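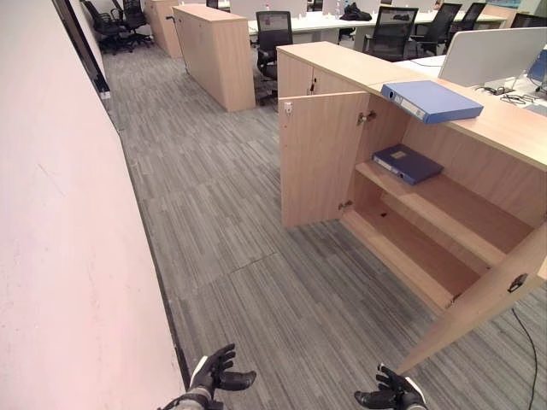

Moushumi Bhattacharjee wrote to me in February that a dress dyed with onion skins is still one more dress, and that the world has enough of them. I have thought about her sentence many times, usually when I am ironing.

She is right in part. My small label, Werlow, made 80 shirts last season from old hotel sheets. I was proud of them. Then I visited the sorting hall in Dovier, where 3532 kilos of clothes had arrived before lunch, and many pieces still had the price tag. My shirts looked very small after that.

But I don't agree that designers should stop. People will buy clothes also next year, and somebody will draw them. I prefer that this person knows how a seam is opened again, and has once tried to repair a bad zipper. At the school in Ameck, where I studied, we never repaired anything. We learned to sketch, to drape and to present. A student could finish with a beautiful collection and not know how to change a collar.

What I would like is a simple rule for the graduate show: one piece must be worn for a full year before it goes on the runway. Let us see the elbows. Let us see what the color became after the washing -- onion skin becomes quite pale, I can tell you, and I like it more this way.

Moushumi thinks the students would cheat and use sandpaper. Maybe some of them would. I would still go to see that show.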